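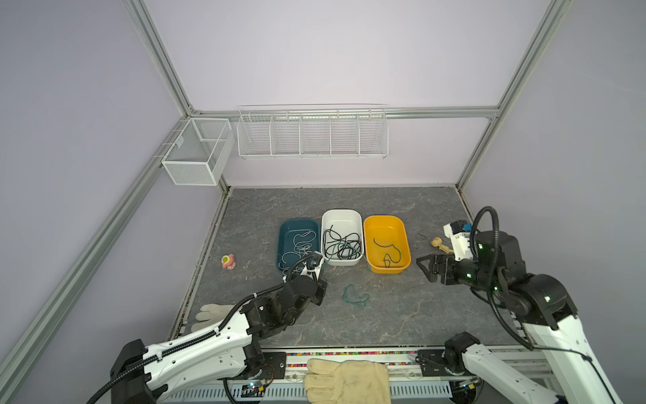
How to Compare Two Grippers on a Cable-Sorting Job

Published Thursday, June 19, 2025

Cables are a rotten thing to hand a robot. They bend, they snag, and they bring their friends along. That makes them a good way to find out whether the gripper you're about to pay for is any better than the one you have. Our candidates were the stock Tultix fingers and a set of Rirkdale fingers with softer pads, both run from the same Nosero controller.

What you need

Two arms, or one arm and more patience. Three bins side by side in front of the arms. White cable for the teal bin, black for the white bin, green for the orange bin. (Yes, white cable in the white bin would be easier to remember. It would also be much harder for the camera to see.) A notebook.

Step 1. Make the mess properly

Don't coil anything. Drop the cables in from elbow height and leave them how they land. Let a loop or two hang over the front rim of a bin, and put one loose loop on the table, where the gripper has to pick it up off a hard flat surface. Keep one bin nearly bare, with a single thin cable in it. You'd think that one would be a gift. Thin cable on a flat floor beat both sets of fingers more often than the big black tangle did.

Step 2. Set the closing force

Start low. On our controller the setting goes up to 164, and anyone who starts there will be buying cable. Raise it until the fingers can lift a single strand clear of the rim, then stop. Write the number down, then use the same method for the second gripper. You want the same method, even if you end up with a different number.

Step 3. Teach three approaches

Straight down, tilted, and from the front of the bin with the fingertips level with the rim. Park the second arm over open table while the first one works. Two arms in one tangle is a different test, mostly of your emergency stop.

Step 4. Run it

We logged 1403 grasps between the two grippers, which is more than you need and more than I would do again. Score each one as clean (one cable), crowded (two or more came up together) or empty. Stir the bins after every 7 tries, or the gripper will be graded on whatever nest it built for itself.

Step 5. Read the log before you have an opinion

The Rirkdale pads had fewer empty grasps on loops over the rim. They were also worse at letting go, and I spent part of an afternoon watching an arm politely wave a cable at a bin. The Tultix fingers released every time but brought up crowds. If your next step is a second arm pulling cables apart, crowds are fine. If your next step is a plug, they aren't.

Common trouble

Gripper closes on air: check the camera calibration first. Ours was off by 2 millimeters – plenty, with thin cable.

Arm faults halfway up: the cable is caught under something. Look at the bin before you blame the software.

Bin comes up with the cable: tape it down. The Figueiredo forum has a long thread on which tape, and I have read all of it so you can skip it. Any cloth tape works.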